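Kutmont Wrist Capture Kit
Home / Teleop & Data / Kutmont

In stock. Ships from Akley warehouse. Updated 13/04/2021

Small wrist camera, bracket, cable, logging software. Bolts on behind a two-finger gripper and records every demo you drive by hand. Made for teams collecting pick and place examples for a policy, tabletop stuff mostly. Plates, mugs, bowls, that kind of thing.

Camera sits close. Fingers stay in view the whole time, wich is what you want, the model needs to see the pads and the object together. 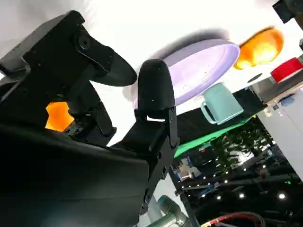
How many demos do I need before training is worth a try?
Start with 20 per object, driven by the same operator, then add more where the policy misses.

Whats in the box
- camera module, 2 lens covers
- wrist bracket, black
- 9 ft cable plus clips
- Katona Logger license, 5 seats

Katona Logger saves video, joint positions and gripper opening on one clock. Start and stop from a foot pedal (sold seperately). Bad take? Tap twice, it gets flagged and skipped at export. Flagged takes stay on disk until you clear them.

Fits the Mila arm out of the box. Other arms need the adapter plate, check bolt pattern first. No returns on drilled plates.

Tips from support: move the dishes between takes. Mix up colors and the starting pose of the arm. Lock exposure before the first take, white tables fool the auto setting. Leave slack at the wrist joint or the cable pulls out.

Firmware from February or later required. Quotes for labs and schools, use the contact form.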